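Changing room notebook, Tallima site
Entry: Jul 24, 2023

Spent the morning on the change room instead of the bench, as agreed. The mat has been shifting again and the locker allocation sheet no longer matches who keeps things where. Notes below so whoever picks this up doesn't have to start over.

Floor first. The tiles are glossy and get slippery when people come in from the yard with wet soles. The slatted mat is a good fix for that. Water and grit go down between the slats and you stand on dry wood to change your shoes. The trouble is what collects underneath. Lifted the mat at the near end and found a fair bit of fine sand, a bent washer, a pen cap and a parking receipt. Swept it all out, then mopped twice, the first time with the Udix floor cleaner and the second with plain water. The Udix leaves a film if you don't rinse it, and on a shiny tile the film is worse than the dirt. Went over it with a dry cloth and it was fine to walk on after lunch.

While the mat was up I brushed both faces of the slats with a stiff brush. No splinters on top. One spot underneath felt soft when I pushed a screwdriver at it, near the end that gets the most water. Put a pencil cross there. Check it again when the mat is next lifted and if the cross area has spread, that plank should be swapped out. I would not oil it. We tried Joly deck oil on the old mat in the other building and it stayed tacky for weeks and everyone's socks went yellow.

Put the mat back with the slats running towards the lockers, same as before. Aoife Ó Gríofa had asked whether it would be better turned the other way, so the slats go across in front of the doors. Tried it. It looked tidier but the broom won't pull along the gaps from the door side, so you end up sweeping the dirt sideways into the wall. Turned it back. If someone wants to try it again, fine, but please sweep it yourself for a week first.

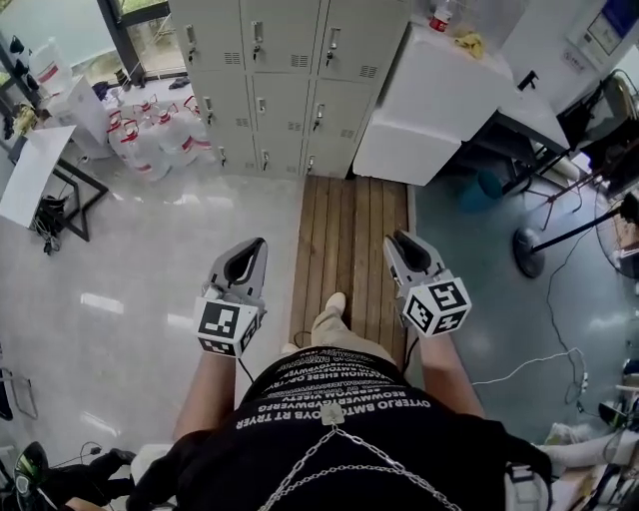 Mat back in position, slats running up to the lockers.

Lockers next. The cabinet is sound and the doors I tried all close. Wiped the fronts with warm water and a drop of dish soap. There was old tape residue on several of the doors from name labels put on over the years. Eucalyptus oil on a rag takes it off but you have to give it a minute or so. Don't use a scraper, it marks the paint. I left a scratch on a bottom door finding that out, sorry.

Two doors were stiff. Both had the same problem, dried-out grease in the hinge with dust stuck to it. Cleaned them out with a rag and a toothpick and put in a very small amount of Andell light grease. They swing properly now. A third one rattles when shut but that is the catch plate, which has worn a bit. A strip of felt would quiet it. We have felt in the consumables drawer, I just ran out of time.

Contents. I did not open anything with a lock on it. The unlocked ones had been flagged in June and the notice had been up long enough, so I went through those. Results:

One winter jacket, no name. Hung on the hook by the door.
Work boots, left one missing its lace. Same place.
Lunch container, sealed, contents unknown. Binned without opening.
A stack of old asset tags, the highest numbered 2,876 and the lowest 1,586. These belong in the stores cabinet and I have put them there.
Safety glasses, scratched past use. Binned.

The allocation sheet needs redoing from scratch. People have swapped among themselves and there is no record of it. My suggestion is to stop putting names on the doors and use plain numbers, with the names kept on a sheet inside the cupboard door. Then when someone leaves we change the sheet and there is no tape to scrape off. Aoife is happy with this. She will ask around at the start of the shift and fill it in.

Smell. The room was a bit stale, mostly from damp shoes being shut away. Propping the unlocked doors open over lunch made a clear difference. It would help if everyone left wet shoes out on the mat overnight, as the air gets under them there. I'll write up a small sign.

Cost of a replacement mat, in case the soft plank turns out to be more than one plank: the only quote I have is over $600 delivered, for the same kind of thing. That seems like a lot when a single plank could be cut and fitted from stock in an afternoon. Would rather repair.

Still to do:

Felt strip for the rattling door.
Numbers on the doors. Use the stick-on ones from the stationery shelf, centred, all at the same height.
New allocation sheet (Aoife).
Sign about wet shoes.
Find out whose jacket that is.
Rubber pads under the corners of the mat to stop it creeping. I stood on it and pushed sideways after it went back down and it still moves a little. Offcuts from the bench matting should do, glued to the underside so they don't wander off. Let the glue cure overnight before the mat goes down.

Mop and bucket are back in the cleaning cupboard. The stiff brush is worn out and I have added a new one to the order.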